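From: Peter Baláž
To: gripper-users list
Date: 4th April
Subject: Re: Soft fingers or hard ones for bin picking?

Catinca Stanciu wrote:
> We have the same arm as you and need to choose fingers before the
> Altton order goes in. Did you get anywhere with the clear ones? Hugo
> says they bend too much near the walls. Also, are you still on the
> Stamley controller or did you go back to the old one?
>
> Catinca

Hello Catinca,

Still on the Stamley. We changed the force limit and left everything else as it was, so the numbers below can be compared with the ones Maricica posted in December.

We ran 681 picks with the clear fingers and the same with the Hondel steel pair. The clear ones dropped 14 objects. The steel pair dropped more, mostly soft toys, but it was better on anything lying flat against the floor of the bin.

Hugo is right about the walls. Ours slope inwards, and when an object lies against one the outer finger touches the metal first and gets pushed aside. Going in at a slant helps if the wrist has room for it. The cup on its side is still the worst thing we have. The plush fish is the easiest, whichever way round it lies.

The hairbrush is worth having in your set. We take it by the handle, and it will turn in the fingers if you grip too close to the end. Floarea moved the grasp point towards the head and that cured most of it.

Two practical points. Leave more slack in the cables at the wrist than you think you need, as ours pulled tight when the last joint went past 200 degrees on our readout. And clamp the bin down. Before we did, it crept across the table and the Chow camera had to be calibrated again every morning.

I have not tested wear properly. The present pair has done 2,000 cycles and still closes evenly. I would order a spare set anyway.

If you want the log files, tell me which format and I will put them on the server. What payload are you planning for?

Regards,
Peter

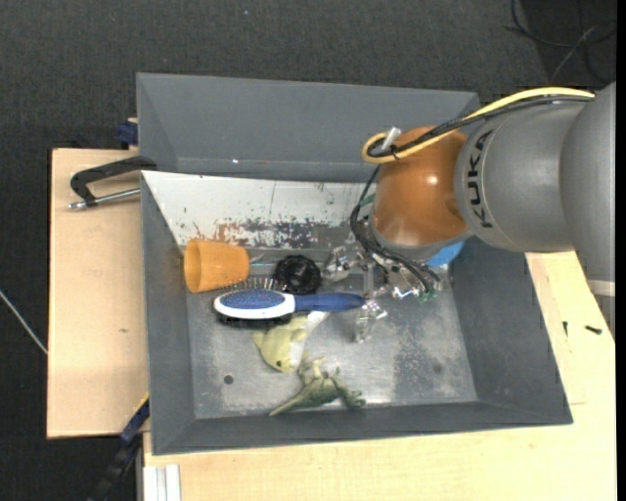 Clear fingers at the hairbrush handle, with the cup, fish and dinosaur in the bin.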